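How Do You Teach a Robot to Sort the Laundry?

Think about the last time somebody taught you to do something new, like tying your shoes or cracking an egg. Maybe they told you how. But I would guess that at some point they put their hands over yours and moved them for you, and suddenly it made a lot more sense!

Robots can be taught in a way that is a little like that. A robot arm doesn't know what a sock is, or that cloth flops when you lift it, or that dark things go in one tub and light things go in another. You could try to write it all down in computer code, every bend of every joint, but cloth never lies the same way twice, and you would be typing until you were very old indeed. So a person shows the robot instead.

There are two main ways to do it. In the first, you take hold of the arm itself and guide it along, gently, the way you might help a toddler hold a spoon. In the second, you use a remote control -- sometimes a joystick, and sometimes a second set of arms that the robot copies. Either way, the robot keeps a record of how its joints moved and what its cameras saw, and one turn from start to finish is called a demonstration.

Laundry makes a very good lesson, with a dark pile, a light pile and two arms to share the work.
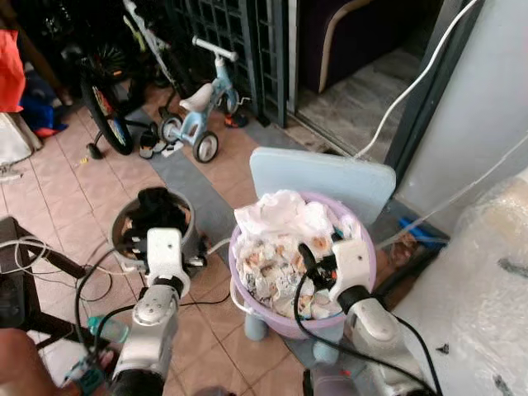 A patterned cloth, up close between the fingers:
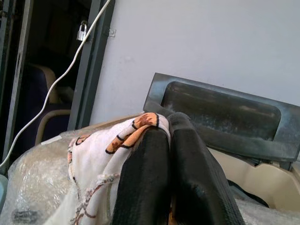
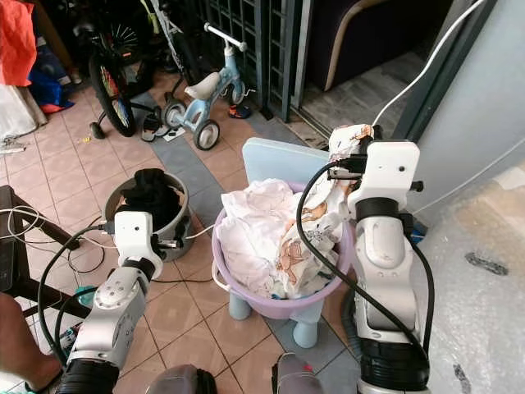
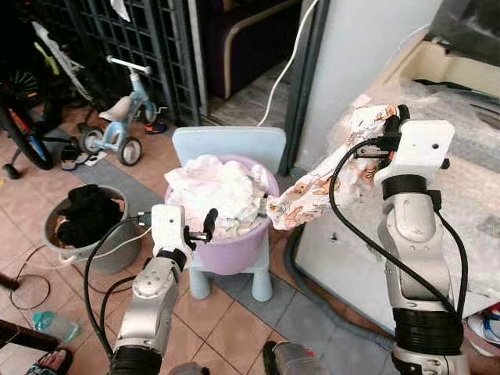
But doesn't the robot just copy the same move over and over? A reader called Zikilier wrote in to ask that, and added that a little brother can learn to sort socks in 5 minutes, so why should a robot need so long?

Those are both wonderful questions, Zikilier. If a robot only had one demonstration, it might very well reach for the spot where the cloth used to be and close its fingers on nothing. That is why people show the same job again and again, with the cloth bunched up differently each time. A big project might collect 2000 demonstrations, and then a computer program hunts through them for patterns -- when the cloth looks like this, the arm usually goes there.

As for little brothers, they have been grabbing blankets, bibs and other people's hair since they were babies, so they come to the sock lesson with lots of practice already.

You can try this at home with a friend. Put 3 socks on the floor and a bowl beside them. One of you is the robot, with eyes closed, and the other moves the robot's arm by the wrist. Do it a few times, then let the robot try alone (eyes still closed!). After that, move the socks and try once more, and see what the robot does.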